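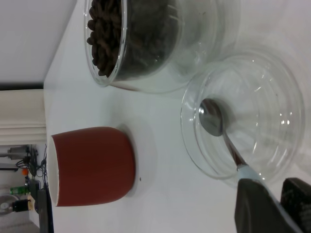 Wrist camera view from the bean task: spoon in the gripper, beans in one glass bowl, the other still waiting.

Lokix bean scooping — README

Hiya! I put this together for the Studberg robotics club, so anyone joining the Suvarna project can get going without pestering me (though you're welcome to). We started in January and there are 200 episodes so far, in 4 folders, one for each club team.

Every episode has the wrist video, the joint positions and a short text note. The job is to scoop coffee beans from one bowl to the other — harder than it sounds, as they love to roll off the spoon!

To play one back, open Dutero, pick a folder and press space. Files ending in _x are failed tries. Please keep them, I'm using them for my project write-up.

Still to do: 3 episodes in team two's folder have no notes.

Last updated March 16, 2026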